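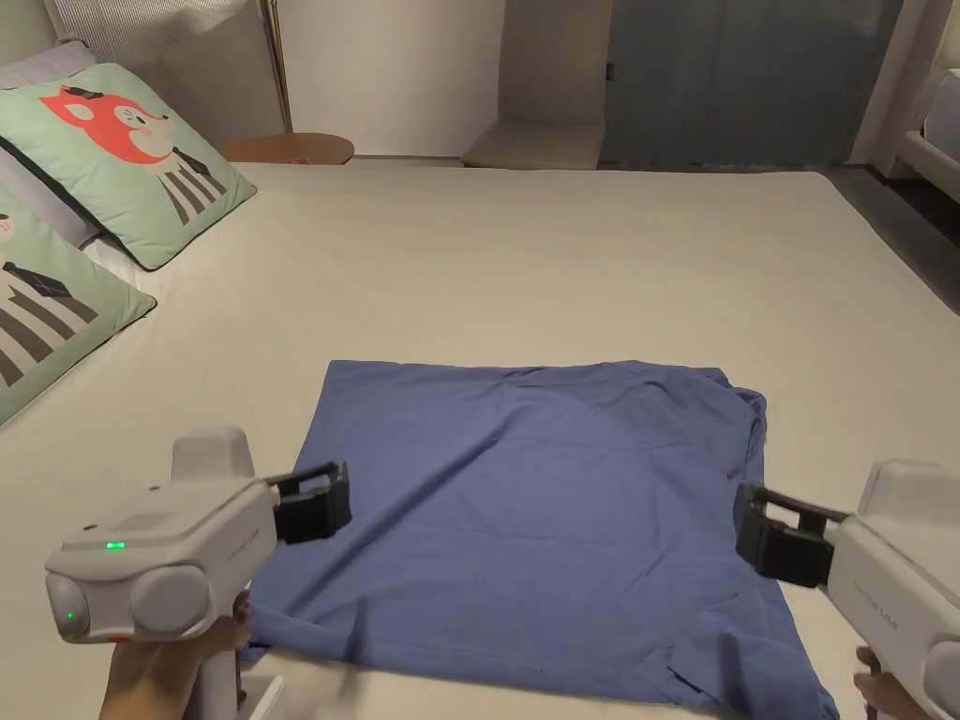
Fig. 1: A blue garment laid out flat on the bed.

Fold It Flat: my project report on folding clothes on a bed
Posted Fri 9 February in Student Projects

This site uses cookies to remember your settings. Accept / Manage

So, my project. The module asked us to pick one household job and look at it properly, and everyone on my table went straight for cooking. I picked folding, mostly out of spite, as the cupboard in my room at Pandthorpe won't shut and hasn't since December. I wanted to know if the way I fold was the problem or if I just own too many jumpers (bit of both, as you'll see).

What I set out to do

The question I wrote on my form was "Does the surface you fold on change how neat the fold is?" My tutor group said that was a bit thin, so I added a second part on whether it's better to start with the garment face up or face down. I had two surfaces to pick from, the desk and the bed. The desk is narrow and a shirt hangs off both sides of it, so the sleeves drag and everything slides towards the floor. The bed won by miles and the rest of the report is really about the bed.

Getting the bed ready

I didn't expect to write a whole section on this but it made such a difference! A duvet is hopeless. You press down to smooth a crease and your hand sinks in and makes a new one. I took everything off down to the sheet and pulled that tight at the corners. Pale sheets were much nicer to work on than my patterned ones, because with a plain background you can see straight away where the edge of the garment is and whether it's running straight. The pale blue cloth in Fig. 1 shows up beautifully against the off-white, wrinkles and all.

The folding

For shirts I used the same order each time. Lay it face down, body spread out as square as it'll go, then smooth from the middle outwards. Then one side in, sleeve back on itself, other side in, and up from the hem. I kept a fold diary in a free planner app called Fusico, and I logged 12 garments a session over 5 sessions. I gave each one a mark for neatness and left it in the pile overnight to see if it held.

The top corners are where it goes wrong. Have a look at the upper right of the garment in the photo, where the fabric has bunched up and there's a little flap folded over. I had that sort of thing over and over, and if you fold on top of it you get a lump in the middle of your nice square that no amount of patting will shift. Much quicker to stop and pull the corner out flat first. I wish I'd worked that out before session three, as my early marks are dreadful.

The other thing I learnt is to work with both sides together. If I tugged the left edge on its own the whole thing came with it and twisted. Taking hold of both lower corners and easing them apart got most of the diagonal creases out in one go.

Results

Face down beat face up for shirts, no contest. For T-shirts I couldn't tell the difference, and for jumpers I gave up on squares altogether and rolled them (sorry). The bed piles held their shape overnight far better than the desk piles, though I suspect that's partly me being more patient when I'm not chasing sleeves off the edge of a desk.

What I'd change

My neatness marks were my own opinion, so next time I'd get someone else to score them. I'd also like to try the shelf inserts from Pētersons, which came up a lot in my background reading, and the Balia folding board, although it costs more than I spend on food in a week. And I'd iron first, at least once, to see if it's cheating.

The cupboard shuts now if you lean on it.

1,112 views | 12 shares | 2 comments

Recent in Student Projects
Which tea towel dries fastest?
A week of packed lunches, weighed
Squeaky hinges and how I fixed mine
Growing cress on the windowsill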